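Anard Home Studies, Call for Participants
2 min read

Anard invites adults to take part in a study of how people sort and store small personal accessories at home. Sessions take place at our Flirnau office and last two hours. Participants sit at a table and place hair ties, clips, bands and similar items into shallow trays in the order they prefer.

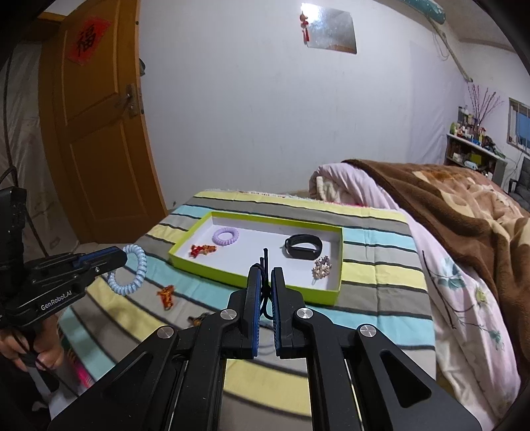 Do I need to bring my own accessories? All items and trays are provided, and personal belongings may be left in a locker at reception.

Applicants must be 18 or older and able to attend 2 sessions within 7 days of each other. Prior experience is not required. Each participant who completes both sessions will receive a gift card, issued at the close of the second visit. Written consent is obtained before the first session.

To apply, send your name, a daytime telephone number and your preferred hours to Dorota Wysocka, Study Coordinator, Room 2150. Applications must be received by November 6, 2025. Selected applicants will be notified by telephone.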